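Ticket 492: Second picking cell, Eltden site: quote does not match what we have
Status: Open (waiting on purchasing)
Raised: 2026-07-13
Category: Equipment, budget 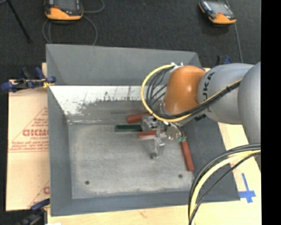

Problem: we were asked to price "another one of those" for next year's plan. The form has one line for this. I have tried to be brave about the one line, but the thing will not fit on it.

The quote from Tetunen covers the arm, the controller and delivery. It does not cover the gripper, the bin, the clamps, the cables between any of these, or a table. Their covering letter calls it a complete solution. I assume this means it is complete in the way that a car without seats is complete.

Log

Entry 1. Asked Tetunen whether the gripper was left off by mistake. Reply: grippers are "application dependent". Explained that our application is picking things up. Was sent a brochure.

Entry 2. Asked Ingvarsson for a price on the gripper alone. Got one the same afternoon, which made me suspicious, and it turned out to be for the body without fingers. Fingers are a separate part number. Lead time on the body is 14 days. Lead time on the fingers is 39 days. Have asked for both to be ordered together so that they can at least be late as a family.

Entry 3. Went and looked at the present cell with the asset list in hand. The asset list says "robot, 1". It makes no mention of the metal bin, the clamps on it, or the board beside it. Purchasing's view is that anything not on the asset list is a consumable. I would like to meet the person who consumes a metal bin.

Entry 4. Cables. The yellow one goes out in a wide loop by the orange joint and comes back along the arm, tied in with the black ones. Whoever prices the cable set off the straight-line distance on the floor plan is going to come up short, and last May that was me. Revised figure added to the sheet with slack allowed for.

Entry 5. Bin. The coating on the far slope is scratched down to bare grey, and the floor is scuffed as well. Asked Drustero for the same bin without the coating. They can do it, at a higher price than with the coating. Queried this. They confirmed it. Put down two coated ones and a spare.

Entry 6. Blocks. We use plain red and green ones for test picks. The plan template wants a supplier, a warranty period and an expected service life for each type. Entered "blocks". The form rejected it. Entered "blocks, engineering grade". The form accepted it.

Entry 7. Purchasing asked whether the blue tape on the table could be left out of the second cell to save money. I have said yes to the saving and we will bring our own tape.

Entry 8. Asked whether the clamps could be replaced by a proper bolted fixture in the new cell. Drustero want a drawing first, and charge for the drawing. Clamps stay in the budget for now. Anyone with strong feelings about this can reply to the ticket with a cost code attached.

Workaround: until the form is fixed, enter the arm on the main line and put everything else under "Accessories, misc." The field takes 100 characters. I got as far as "gripper, fingers, cables (long), bin x3, clamps, tabl".

Requested action
1. Purchasing to let us raise the cell as one project with several lines under it.
2. Tetunen to reissue the quote with the word "complete" removed, or with the missing parts added. Either is fine.
3. Ingvarsson to confirm that the fingers fit the body they quoted. I did ask, and was told they "should".
4. Finance to say which year the spare bin belongs to.

Update: purchasing have replied and closed the ticket as a duplicate of itself. Reopened.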